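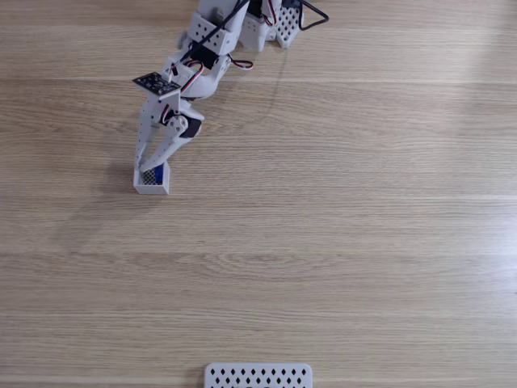
White robotic arm over a wooden tabletop

Juvodo Travel Support
Ticket 254
Subject: Ferry and hotel package, arrival date on hotel voucher does not match ferry ticket
Opened by: Hinata Ikeda
Product: Brovadari Island Package
Priority: High
Status: Resolved

Reported issue

The customer purchased a package consisting of a return ferry crossing and four nights at a hotel in the old harbor quarter of Brovadari. The ferry ticket, issued through the Saber reservation system, shows departure from the mainland at 11:20 p.m. on Sat 16 December. The crossing arrives the following morning. The hotel voucher shows check-in on the day of departure, so the first of the four nights would be spent at sea and charged as a no-show. Under the hotel's terms, a guest who does not arrive on the first night may lose the whole reservation.

The customer contacted the hotel directly and was told that changes must be made by the seller of the package. The customer then attempted to change the date in the Juvodo account page and received the message "This item cannot be edited separately."

Customer's request: move the hotel stay one day later, keep all four nights, keep the sea-view room, and confirm that no extra charge applies.

First response

The agent confirmed both documents under booking 836 and reproduced the error message. The customer was advised not to cancel the hotel portion from the account page. Canceling one part of a package releases the ferry cabin as well, and cabins on the night crossing are limited in winter.

The agent placed a courtesy hold with the hotel reception by telephone. Reception agreed to keep the room in the event of late arrival while the matter was open.

Investigation

1. Saber record checked. Departure and arrival times are correct. The arrival date is present in the record and is one day after departure.

2. Package record checked. The hotel start date was copied from the ferry departure date. The arrival date was not read.

3. Same package tested with the morning crossing. Dates match. The fault does not appear when departure and arrival fall on the same day.

4. Same package tested with the night crossing for a date in January. Fault reproduced.

5. Manual date change attempted by the agent. The system accepted the new dates but recalculated the room at the daily rate, adding 120 euros to the balance. The change was reversed before any payment was taken.
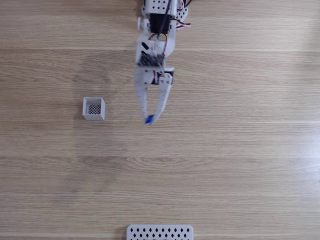 6. Rate query sent to Biltness, which supplies the hotel's rooms and prices to Juvodo. Biltness replied that the package rate is tied to the original check-in date and must be reissued from their side. They asked for the booking number, the new dates and written consent from the customer.

7. Consent received from the customer by e-mail. Forwarded to Biltness with the remaining details.

Resolution

Biltness reissued the rate for the corrected dates. The new voucher shows check-in on the morning of ferry arrival, four nights, sea-view room, breakfast included. The balance due is zero. The return crossing already fell on the new check-out day and did not need to be changed.

The hotel confirmed that luggage may be left at reception from 7 a.m. The room itself will be available from 2 p.m. – earlier access cannot be promised.

Customer reply

"Thank you, the new voucher has arrived and the dates are right. Please could the airport page also be corrected? It still says the harbor bus runs every 10 minutes, and the hotel tells me that is the summer timetable only."

Agent note

The bus timetable comment has been passed to the destination content team as a separate request. The night crossing fault has been reported to the booking team. Until a correction is released, agents are asked to compare the ferry arrival date with the hotel check-in date on every Brovadari package that includes an overnight sailing, and to send date changes through Biltness.

Ticket closed with the customer's agreement.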